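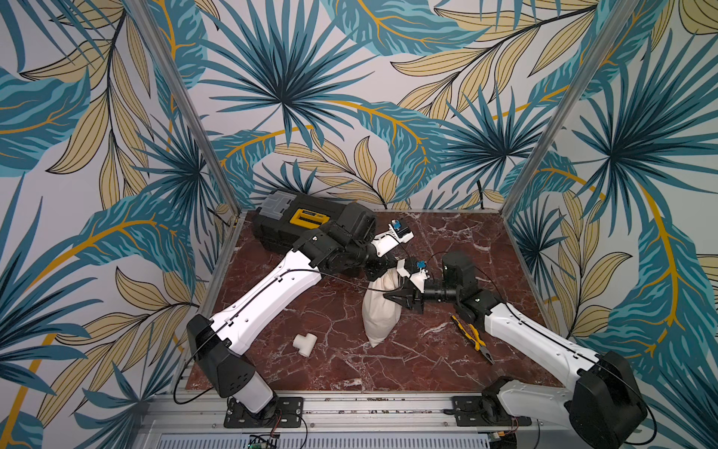
Culen has released a new version of Priria, its tire pressure and temperature monitoring system for bulk tippers, walking floor trailers and other heavy vehicles. The update covers the in-cab display, the way slow leaks are reported and the handling of trailers that move between tractor units. The display has had the most work. Earlier versions placed tire readings on top of a shaded drawing of the vehicle, and drivers told Culen that the numbers were slow to find. A small mark is easily lost on a busy surface, whether that is a shaded drawing or teal and dark-blue palm fronds running across three walls above a reddish-brown marble print. The new screen uses a plain background, one box for each wheel position and a single line of text when something needs attention.

The new version is available to order from Fri 26 August. Existing customers with a current service agreement will receive the software at no extra charge, and it can be loaded at the next workshop visit.

Priria uses a sensor mounted inside each wheel, a receiver on the trailer chassis and a display in the cab. Each sensor measures air pressure and the temperature inside the tire. The receiver collects the readings and passes them to the driver, and also to the fleet office if the operator has the connected package. The system can be fitted to new vehicles on the production line or added to vehicles already in service.

Slow leaks

A sudden loss of pressure has always triggered an alarm on Priria, and that has not changed. Slow leaks have been harder to deal with. A tire that loses a little air every day may stay above the alarm limit for a long time. During that time it flexes more than it should, runs hotter and wears at the shoulders. The driver sees nothing unusual on a walk-around, particularly when the tire is the inner one of a pair.

The new software compares each tire with the others on the same axle and with its own recent readings. Pressure goes up and down with the weather and with the work the tire is doing, so the comparison takes temperature into account before any message is sent. If one tire is falling away from its neighbors, the workshop gets a notice with the wheel position and the rate of loss. The driver does not receive an alarm unless the pressure reaches the set limit.

"Drivers should hear about things they need to act on at that moment," said Rattana Ruangrit, product manager at Culen. "A valve that is losing a little air overnight is a job for the workshop. If you keep lighting up the cab for it, people stop looking at the screen. We moved those messages to the people who can book the repair."

Workshop notices can be sent by email or viewed in the Priria web portal. Operators can choose who receives them by depot, so a trailer based at one site does not create messages for another. A notice stays open until the tire has been inflated and has held its pressure, and it can be closed by hand if the tire has been replaced.

Trailers that change tractors

Many bulk operators do not keep the same trailer behind the same tractor. A trailer may be loaded by one driver, parked, and taken on by another. With the earlier software, the cab display had to be paired with each new trailer through a menu, and the step was often skipped at the start of a shift. The tractor's own tires were monitored but the trailer's were not.

The display now picks up the trailer when the electrical connection is made and the vehicle begins to move. It shows the trailer's fleet number for the driver to confirm with one press. If the number is wrong, which can happen in a yard where several trailers stand close together, the driver presses the other button and the display searches again. The pairing is stored until the trailer is disconnected.

Trailer receivers also have their own small battery. When the trailer is parked without a tractor, the receiver wakes at set times, takes a reading from each wheel and goes back to sleep. The readings are kept in memory and sent on when power returns, or sent directly if the connected package is fitted. A fleet office can see before the morning shift whether a parked trailer has a soft tire.

Experience at Lahlou

Bulk haulage company Lahlou began running the new software in March and now has Priria on 279 trailers, most of them three-axle tippers used for aggregates, grain and recycled materials. The company had used hand gauges and a paper check sheet, with a full pressure check at each scheduled service.

Vichien Jaidee, fleet engineer at Lahlou, said that scrap and recycling sites were the main reason for looking at a permanent system. "We pick up nails, wire, bits of banding, all sorts," he said. "A lot of it doesn't let a tire down straight away. The driver tips, comes back onto the road and everything looks fine. We would find it at the next service, or we would find it at the roadside."

Lahlou fitted the sensors as tires came off for replacement or turning, so that trailers did not have to be taken off the road only for the installation. Jaidee said this made the job longer on paper but easier on the workshop. Two fitters were trained by Culen and then trained others at the company's depots.

The company also changed how it sets target pressures. It had been using one figure for every trailer. Jaidee now uses different settings for the walking floor trailers, which spend more of their time on longer runs, and for the tippers that work mainly in and out of quarries. The settings are held in the portal and sent to the trailer, so a fitter does not need to enter them at the vehicle.

"The part I use most is the workshop list," Jaidee said. "I look at it first thing. If there is a trailer on it, I know which wheel, and I can have somebody standing there with the right tire when it comes in. I don't look at the graphs much — other people here do."

Asked what he would still like to see changed, Jaidee said that he would prefer longer battery life in the wheel sensors, and that the company had asked Culen for a simpler way to move sensors from a trailer being sold to one coming into the fleet. Culen said that a transfer function for the portal is being tested.

Factory fitting by Biketti

Trailer builder Biketti will offer Priria as an option on its tipping and walking floor ranges. Sensors will be installed when the wheels are made up, and the receiver will be bolted to a bracket on the chassis, away from the area hit by stones and spray. The wiring will run through the same sealed connectors that Biketti already uses for its lighting.

Vehicles ordered with the option will leave the factory with each sensor assigned to its wheel position and with the fleet number entered, provided the customer has supplied it. The trailer can go into work without any further setup. Customers who already have Priria on other vehicles can have the new trailers added to the same portal account before delivery.

The receiver's mounting bracket will also be fitted as standard to trailers ordered without the system. Operators who decide to add it later will not have to drill the chassis.

Retrofit and training

For vehicles in service, sensors can be fitted by Culen's own technicians, by an approved tire dealer or by the operator's workshop. The tire has to be removed from the rim on one side to reach the mounting point. Culen recommends combining the work with planned tire changes where possible. Pressure limits should be agreed with the tire supplier before the system is switched on, as the correct figure depends on the tire size, the axle load and the type of work.

Operators who fit the system themselves can attend a training session at one of their own depots. The session covers mounting the sensors, assigning wheel positions, finding a faulty sensor and using the portal. A shorter driver session explains the display and what to do when an alarm appears. Drivers are advised to slow down gradually, stop in a safe place and contact their depot before trying to inspect the tire.

Priria does not replace the daily walk-around check. It does not measure tread depth, and it cannot detect cuts or bulges in the sidewall, loose wheel nuts or debris caught between twin tires.

The sensors and receiver carry a three-year warranty. The display is covered for the same period when it is bought with the system. Owners of older Priria displays should check the part number on the back of the unit, as the earliest type does not have enough memory for the new software and will need to be exchanged. Part numbers and exchange terms are available from Culen's customer service team.

About Culen

Culen designs and supplies monitoring equipment for trucks and trailers used in bulk haulage, waste collection and construction. Its products include tire monitoring, brake wear indicators and body-raised warning systems. Product information, fitting instructions and the list of approved dealers can be obtained from the company's sales office. Press questions about this release should be addressed to Rattana Ruangrit.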